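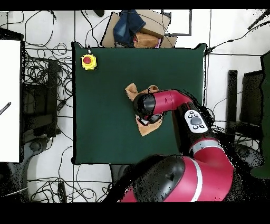 Nuria Lorente wrote to me that her towels come out of the closet with more wrinkles than they had going in, and that she has almost stopped folding them. She asked if there is any sense in folding a towel that will be used the next morning.

My answer to her is yes, but only if the folding is easy. I have folded towels in a small guest house for many years, and before that I did it badly at home like everybody else. What I write on this page is the way I do it now.

Start from a crumpled towel

Most advice begins with a towel already lying nice and flat. In my life the towel comes from the basket as a ball. So the first work is to find a corner.

Do not pull from the middle of the ball. If you pull there, you only make a new ball with another shape. Look for a point of fabric that sticks out, take it between two fingers and lift it slowly. The weight of the towel will open a good part of the folds. Then run your other hand along the edge until you meet the next corner. When you hold two corners of the same short side, give one shake, not strong, and lay the towel down away from you.

If you find a corner but you are not sure which side is short, feel for the flat woven band. On many bath and hand towels it goes across near the short end. It is smooth and the rest is loops, so you can find it even without looking.

The surface is important

I folded on the bed for a long time and it was a mistake. The bed is soft, it is low, and my back was hurting after seven towels. A table is better, but a very smooth table has one problem: the towel slides when you press on it.

My solution is to put a cloth under. I bought 5 meters of thick felt at Lozano, the fabric store near the market, and cut from it covers for all my tables. The felt holds the towel a little, so you can smooth one side with the palm and the other side stays in its place. Choose a felt in a color different from your towels. You see the edge better, and you also see the lint. In January I washed one of the covers with warm water and it shrank, so please brush the felt and do not wash it.
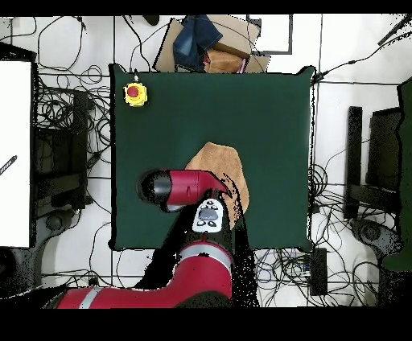 Smooth from the center to the outside, always. If you begin from the edge you push the wrinkles to the middle and they stay there. I use the side of my hand and go over the towel two times. Stronger pressing does not help with terry cloth, it only makes the loops flat.

The fold I use

1. Lay the towel with the long side in front of you.
2. Bring the left third over, then the right third on top of it.
3. Smooth one time.
4. Fold the short ends together, leaving a finger of space from the edge.
5. Fold one more time in half, so the round side looks at you when it is on the shelf.

The finger of space is because the thick towels push themselves out when folded, and without it the pile looks crooked.

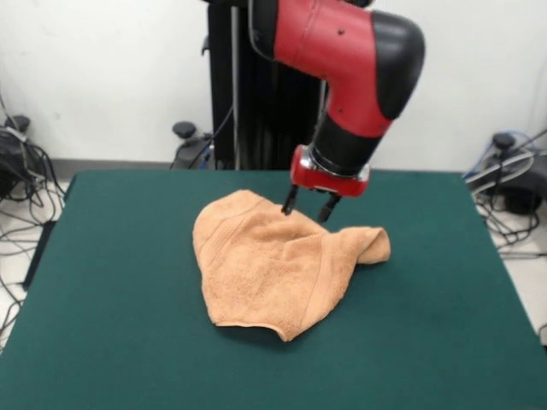 Orange terry towel with its woven border on the left, still to be folded.

How many in one pile

My shelves are Besberg, not deep, and one pile of 7 is the maximum before it leans. Heavy bath towels go at the bottom. Hand towels I keep in another pile, because if they are mixed somebody pulls one from the middle and all the work is lost.

About softener

I do not use it for towels. It makes them nice to touch, but after some time they drink less water. I tried the Jillico dryer balls and I like them, although they make noise.

Old towels

When the edge begins to open, I cut the towel for cleaning cloths. I sew the sides if I have patience. If not, I leave them like this and they live a shorter life.

From the readers

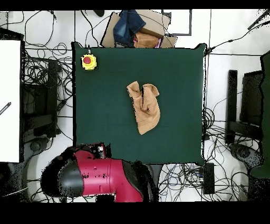

Mutua Khaemba does not agree with me about the thirds. He rolls everything, starting from the end with the woven band, and he says that a rolled towel takes less place in a narrow cabinet and you can take one without moving the others. I tried it in the small bathroom. For thin towels it is good. My thick ones opened by themselves during the night, so I went back to the thirds.

Another reader asked about the towel that stays stiff after drying on the line. Shake it well before you hang it and again when you take it down, ten seconds each time, and fold it after the second shake.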